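Re: [totlow-users] bench rules for two-arm cells, draft 6

On November 9, 2024, a list member wrote:

> I read the draft and I like most of it, but I'm stuck on the part about people
> near the table. You say nobody crosses the tape while the arms are live, and
> then two pages later you say the operator may reach in to reset parts. Which
> one is it? Our cell is a small Plorken frame with one arm on each side, and the
> resets come every few minutes. If I cut power each time I'll get nothing done.
> Also, what counts as "clear of cables"? Ours are everywhere.

Good catch on the contradiction, and sorry it took me a few days to get back to you. Both sentences were mine, written months apart (the reset one goes back to May), and I never read them side by side. My mistake!

So let me try to say what I meant. The tape is a walking line. If you're just passing through to get to a shelf or the printer, go around it, always, live arms or no. Reaching in is a different thing and needs its own rule. What I'd like draft 7 to say is that the arms get parked and put in hold before a hand goes over the work surface, and hold has to be something you do with a physical switch. A pause button on a screen doesn't count for me. You don't have to cut main power for an ordinary reset, so I think your few minutes are safe. Main power comes off when you touch a gripper or a cable, or if a part has gone under an arm and you can't see all of it.

We've been working on can stacking, and I went through the draft with that job in my head the whole time. Two arms, a shelf at the back, plain silver cans and gold ones with pull tabs:

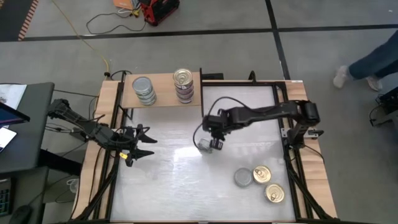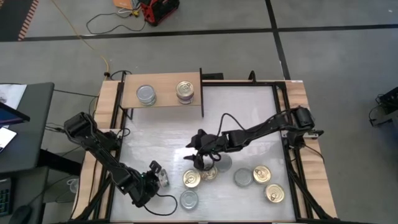

1. Cables. I'd split this in two, arm cables and floor cables. Arm cables need slack to move, so a loop at a joint is fine. What I want checked is where the slack ends up when the arm is at full reach. In the second picture there's a cable lying over the white surface, trailing from the left gripper, and under my new wording that would mean stop and clip it back before the next run. Floor cables go behind the frame or under a cover, and yes, I know, ours need that too.

2. The shared middle. If both arms can reach the same spot, write down which one goes first. We had 49 near misses in our log before we did this, out of 1351 runs, and nearly all of them were both arms going for the center. Guerreiro's controller lets you set a keep-out zone per arm, but you can do it with a plain turn-taking rule in your script too.

3. Stack height. Please put a number in your own sheet, whatever suits your parts. Leaning stacks are the thing to watch for. If one leans, you fix it in hold before you start, and you don't let the arm "have a go" at it.

4. Speed. The draft says 500 mm per second at the tool for new tasks. A couple of you thought that was too fast with somebody at the next desk, and I've come around to that. I'd go with half until the task has run clean for a full session.

5. Stuff on the floor. Bags, cups, tools, all of it goes off the floor inside the tape before a run. I'm the worst offender here so I'm not going to lecture.

On your last question, "clear of cables" was lazy writing. I'd change it to "no cable can be caught by a gripper or a foot during the run." You can check that by walking the arms through the task slowly one time with your hand on the switch.

One thing I'm still not sure about is the glossy work surface. Zernlow's overhead lights put a bright patch right in the middle of ours, and I don't know if that belongs in a safety sheet or in the setup notes. If your camera loses a part in the glare then it sort of belongs in both? Would love to hear from anyone who went with a matte top.

Send me your changes to the reset wording if you have any, even if it's only a line, and I'll fold them in when I post draft 7.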